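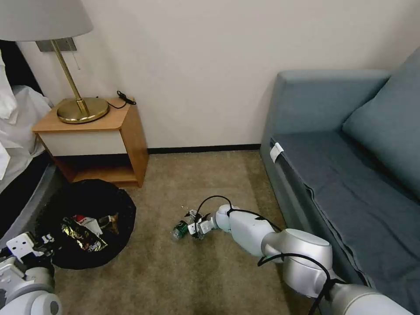 By L. Semeniuk
Field service lead, Leltodier cell
January

Home | Notes | Hardware | Archive | About

Dress the cable first

The usual order for commissioning a two-arm floor cell is mechanical, electrical, software, and then whatever is left. Cable dressing falls under whatever is left. I think it should come directly after the arms are bolted down, before anyone opens the calibration tool.

Consider a pick at carpet height, such as a small bottle lying on its side. The forearm reaches far out and low, and the cable over the top of it has to follow. A loop that looks generous with the arm parked can be short at full reach. A loop cut for full reach hangs out when the arm folds, and sooner or later it finds furniture. Both faults show up in the logs as something else: a wrist fault, a dropped gripper connection, a position error that comes and goes.

On the Leltodier cell we logged 94 stoppages before we changed the routine. We spent most of that period on the software. We recalibrated, swapped a gripper, and recalibrated again. The cause in 60 of them was strain at the wrist connector. Moving one clamp toward the elbow and adding slack ahead of it took less time than a single recalibration.

The objection I hear is that the cable is a consumable and should be treated as one. Fit it, run it to 4,000 cycles, replace it. The Jikwood manual takes this line. It suits a bench cell, where the arm repeats one path at one height. A cell that tidies a bedroom floor has no single path. It goes down to the carpet, across to the trash bag and back past the front of a sofa. Wear depends on the worst pose, and a cycle count says nothing about pose.

My procedure is plain. Power off the arm and move it by hand through 8 poses, including the lowest reach on each side and the tightest fold. At each one, check the bend at the wrist and the gap between the cable and the big joint. Mark the jacket at every clamp with paint pen. If a mark has moved at the next inspection, the clamp is loose or the loop is short. Fix that before touching any offsets.

Carpet needs its own line on the sheet. Crumbs and lint get into gripper fingers, and a finger that doesn't close fully gives the same symptom as a bad connection. Brush the fingers out first, then test. We added this step on the Nida build and I would keep it on any floor cell.

None of this needs a new tool. It needs the cable moved up the checklist, and a signature next to it.

Contact | Copyright Semeniuk Field Notes | Back to top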